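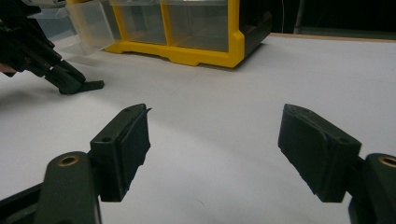
Bastora releases Narko 2, planning software for two-handed work with drawers and bins

October 15, 2024 – Bastora today released Narko 2, a new version of its planning software for two-handed manipulation. The release is aimed at jobs where one gripper opens or holds a container while the other reaches for it, such as pulling small plastic drawers from a parts organizer.

Narko 2 plans both grippers in a single pass. Earlier versions planned each side separately and checked for collisions afterward, which often meant a second round of planning. The new version also replays hand-held gripper recordings against the planner, so developers can compare a person's path with the one the software chose. 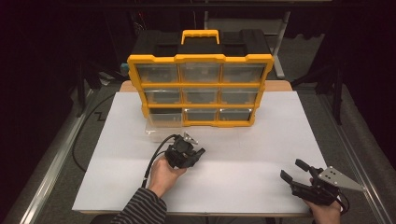
Matěj Matoušek said the single pass was the change he had asked for most, and that drawers had been a weak spot – "the second arm always planned as if the first one had gone home."

The drawer task set included with the release has 2,000 recorded runs. Each run can be filtered by gripper, drawer position and contact time.

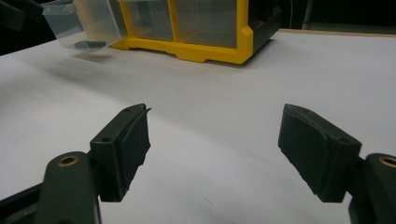
Contact settings are now kept in one file per gripper, and changes to pad thickness or finger width no longer require a rebuild. Idun Lindholm led work on the file format.

Narko 2 is available to current license holders. Support for Narko 1 ends in 6 months.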